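3.2. La regleta como mueble

Cuando empecé este trabajo pensaba dedicarle a los enchufes una nota al pie, lo confieso. Me interesaban las mesas: qué se queda encima, qué vuelve al cajón, quién recoge al final del día. Pero en las primeras visitas a los pisos de la calle Imberg la conversación se me iba una y otra vez al mismo sitio, a la dichosa regleta (¡o "ladrón", según a quién le preguntes!), y acabé rehaciendo media guía de entrevista un miércoles por la noche, en la cocina de mi hermana.

Nuestro corpus reúne 96 hogares y 200 inventarios de superficie, hechos con la ficha que describo en el apartado 2. En esa ficha la regleta no tenía casilla propia. Iba a parar a "otros", junto con las gomas del pelo, las pilas sueltas y los mandos de aparatos que ya no existen. Min-kyu Hong, que codificó conmigo la primera tanda, me escribió en el margen: "esto no es otros, esto es la mesa". Le di la razón a regañadientes y volvimos a codificarlo todo desde el principio, con lo que eso supone en pleno julio y sin aire acondicionado.
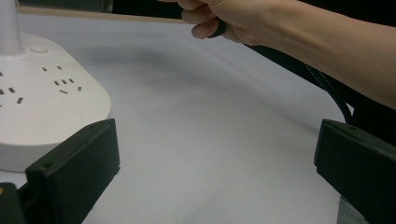

Figura 3. Regleta blanca de varias tomas sobre una mesa de tono claro.

Lo que más me llamó la atención es que la gente habla de ella casi como de una lámpara o de un frutero. Tiene su sitio. Se limpia, o se deja de limpiar, con un criterio bastante firme, y moverla provoca discusiones que a mí me parecían desproporcionadas hasta que me acordé de las de mi propia casa. Una informante del edificio Gavura me contó que su pareja y ella habían acordado no ponerla nunca en el suelo "para no tener que agacharse", y que desde entonces la mesa del salón se ordena en torno a ese punto: los cargadores cerca, los papeles lejos, el café donde se pueda.

El color también sale mucho en las entrevistas, más de lo que yo esperaba. Varias personas dijeron haber elegido una blanca para que se perdiera sobre un mueble claro, y enseguida añadían que los cables negros lo estropeaban todo. Byun (el apodo que eligió otro de los informantes, y que respeto aquí) lo llamaba "camuflaje a medias", expresión que le he robado sin pudor para el título del apartado 4.

Me queda una duda que no sé resolver con estos datos. En los pisos del grupo Rilleo, los más pequeños de la muestra, la regleta sube a la mesa y ya no baja, y no tengo claro si es por falta de espacio o por pura costumbre. La ficha no preguntaba cuánto tiempo llevaba allí, así que lo dejo apuntado para la segunda ronda de visitas.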